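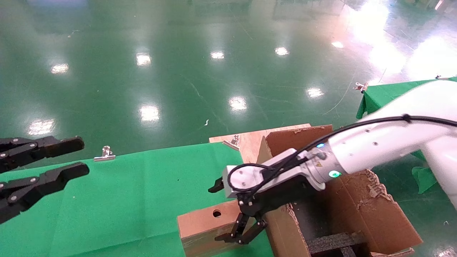
Bindon Two-Arm Cell

Hirkgate supplies the Bindon cell to labs that study contact-rich handling of worn packaging. Each arm carries a gripper with black linked fingers; the right one is a parallel gripper with flat pads. Work is done on a cloth-covered table, with the cloth held by metal binder clips.

Method

The Uvo policy is trained on teleoperated runs with torn cardboard and foam inserts. Box position is changed between runs - the fixture is not. The baseline is the Wouters planner, which uses a fixed grasp list.

Result

Over 40 trials per method, Uvo completed 75 percent and the baseline 12 percent. Most Uvo failures were slips on frayed edges.

Supplied with the cell

Two arms with grippers
Controller and cable set
Uvo training code and run logs
Green table cloth and clips

Lead time: 14 weeks
Page revised September 16, 2024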